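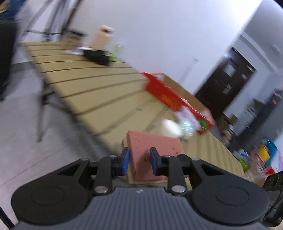 Work with the stripes and never across them, Iveta Bednárik wrote after the first set of notes went up, and change the block before it starts to drag.

That has been the practice at Anutdale for most of a year now, and these notes have been revised to match.

Long Table Gallery: Surface Care
24 June 2023
By Senan Kavanagh
38 shares | 3 comments

The page covers routine cleaning of the long striped table at Anutdale. It replaces the sheet that used to hang beside the door. The method is the same for the shorter Bustos table in the side room, except that the Bustos has no stripes and can be wiped in any direction.

Near end. Pink block, rounded corners, with a paler cream layer along the side and lower edge. The tabletop is yellowish tan with narrow dark stripes and a dark edge toward the floor.

Starting point. Work begins at the near end and moves away from the person wiping. Clear one section at a time and put objects back only when the section is dry to the touch.

Water. Plain lukewarm water is enough for daily cleaning. Wring the block until it no longer drips when held still. Standing water on the stripes should be lifted with a dry cloth inside a minute or two.

Cleaner. Pandton concentrate, one capful to a bucket, once a week. A stronger mix leaves a film that shows as a dull band under the ceiling lights – it takes two rinses to get rid of it. Do not pour concentrate directly on the top.

Stroke. Straight passes, each overlapping the last by a third of the block's width. Light pressure. Circular rubbing is for stuck spots only, and only with the softer face.

Stuck spots. Lay a damp cloth over the spot for five minutes, then wipe. Repeat once. If the spot is still there, note it in the book and leave it for the monthly cleaning. Scrapers are not used on this table, including plastic ones.

Edges. The edge gets more hand contact than the top and is usually dirtier. Wipe it last, then rinse the block. Wiping the edge first carries grime back onto the surface.

Tape residue. Tistance tape comes up cleanly if it is removed the same day. After a weekend it leaves a line of glue. Warm the line with a damp cloth and roll the glue off with a thumb.

Block condition. Small spots and pits on the face do not affect cleaning by themselves. A block is retired when pieces come off it, when it smells after rinsing, or when the two layers begin to separate at a corner. Retired blocks go in the tub under the sink and are used on the floor trim.

Rinsing and storage. Rinse until the water runs clear, squeeze flat, and stand the block on its narrow side. A block left face down in the tray takes twice as long to dry.

Refinishing. The top was last sanded by hand with 200 grit, then 400, and sealed in two coats. The next refinishing is planned for August, and the room will be closed for four days. Book the side room through the usual form, quoting job number 3676.

Felt pads under trays and lamps should be checked at the same time as the weekly cleaning. A pad that has picked up grit will leave a curved scratch when the tray is turned, and three of the four scratches logged this spring were of that type. Replacement pads are in the second drawer. The self-stick kind holds for a few months. The tack-in kind is not suitable for anything that goes on this table.

665 views | Filed under: Tables, Cleaning

Comments (3)

Marlow
Does the one-capful figure apply to the old Pandton bottle as well? The cap on mine is noticeably larger.

Senan Kavanagh
It applies to the small cap. With the old bottle, fill to the inner ring – that comes out close enough.

Iveta Bednárik
The side room table could use the same edge-last rule. I have been following it there since spring and the corners look better. Also, the tub under the sink is nearly full, so someone should sort it before the refinishing.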